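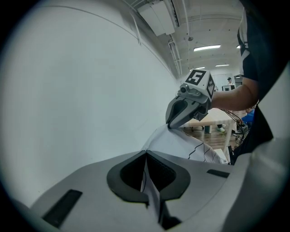 El sábado me planté en Kullura a las nueve de la mañana, con el café todavía en la mano, porque reabría el mercadillo de textiles del barrio después de dos inviernos cerrado por las obras del tejado. ¡Y menuda cola! Yo iba a mirar, lo juro, y con una idea bastante modesta: un paño de cocina blanco con rayas negras finas, de esos como la tela de la foto, que combinan con todo y no cansan. Salí con cuatro, una funda de cojín y un retal que no sé todavía para qué quiero.

Para quien no lo conozca, Kullura es la antigua nave de la panificadora, la que está detrás de la estación de autobuses. La lleva la asociación de vecinos, y el mercadillo lo organiza Vasiliki Athanasiadis, a la que me encontré subida a una escalera colgando el cartel de los horarios. Me contó desde arriba (no quiso bajar, tenía prisa) que han arreglado 449 metros cuadrados de cubierta y que ahora ya no hay goteras sobre los puestos del fondo, que era donde el año del cierre se echaron a perder unas mantas preciosas.

Lo que más se vendió a primera hora fue el lino usado. Manteles grandes, sábanas con iniciales, servilletas sueltas a precio de risa. Apostolos Kokkinos, que tiene el puesto de la esquina, había traído género de una casa que se vaciaba en el pueblo de al lado y a las once ya estaba recogiendo las cajas. Le pregunté cómo se quita el amarillo de los dobleces y me dijo que con percarbonato, agua templada y paciencia, y que ni se me ocurriera la lejía. Apuntado queda.

También estaba el taller Tretinar, que hace arreglos en el momento. Ngozi Nnaji cosía dobladillos sin levantar la cabeza mientras la gente le dejaba bolsas y volvía a la hora del vermut. Yo le llevé unos pantalones que tenía en el armario desde la primavera pasada y quedaron estupendos, aunque me tocó esperar un buen rato, así que id pronto si tenéis encargos.

Según la asociación, durante toda la mañana pasaron 1.700 personas, bastantes más que en la última edición. Con lo recaudado por el alquiler de los puestos y la rifa se juntaron 3.000 euros, que irán a pagar lo que falta del tejado y a cambiar la puerta lateral, la que hay que abrir de un empujón con la cadera. La rifa, por cierto, se la llevó Nahom Jemal: una colcha de ganchillo enorme, en tonos verdes, que yo había mirado con muchísimo cariño.

Una pega tengo que poner, y es el aparcamiento. La calle de atrás sigue levantada y hubo que dejar los coches junto al río y volver cargados, que con un mantel de doce cubiertos al hombro se hace largo. Vasiliki dice que para la próxima habrá sitio en el patio del colegio.

El siguiente mercadillo será en diciembre, con puestos de lana y una mesa de intercambio de retales. Los que quieran vender pueden apuntarse en la propia nave, por las tardes, de cinco a ocho.

Imprimir | Enviar por correo electrónico

Inicio | Barrio | Cultura | Agenda | Contacto

Noticias relacionadas
- La nave de Kullura estrena tejado
- Oísín Kavanagh enseña a zurcir calcetines en la biblioteca
- Calle del río: las obras siguen hasta final de mes
- Cómo guardar la ropa de lana sin polillas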